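Setting Up a Produce Stand with Artificial Vegetables
By Rokeya Cassim
May 7, 2023

Artificial vegetables look best when they are piled the way a grocer would pile real ones. The steps are the same for a shop window, a training room or a play market.

What you need
A wooden stand with open bins
Enough pieces to cover the bottom of each bin
A soft brush and a dry cloth
Crumpled kraft paper for filler

1. Brush out the bins and wipe the edges. Let the wood dry fully if you used any water.

2. Sort everything by kind on the floor first. Set aside pieces with cracked skins or missing stems.

3. Put filler in the back of each bin so the pile slopes toward the front. Keep it 4 inches below the top edge.

4. Lay long vegetables first. Bitter melons sit well side by side in rows. Cucumbers can cross each other at an angle, which hides gaps.

5. If two kinds have to share a bin, put the darker one at the back. Cucumbers behind carrots works, and so does a layer of sweet potatoes with tomatoes on top and in front.

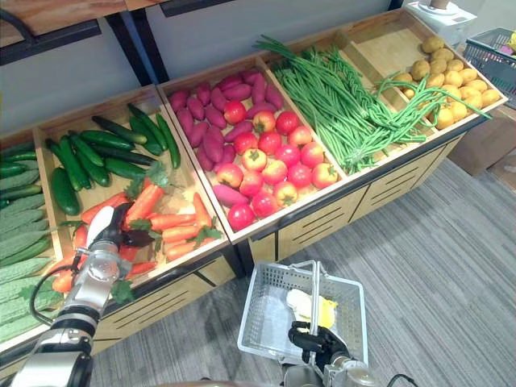 6. Turn the tomatoes so that most of the stem caps show. Pull a few carrot tops forward over the pile, and let one or two carrots stick out past the lip.

7. Step back and check from standing height. Fill any spot where paper shows.

Allow 30 minutes for a full stand. Dust builds up fastest on the leafy tops, so brush those between full cleanings.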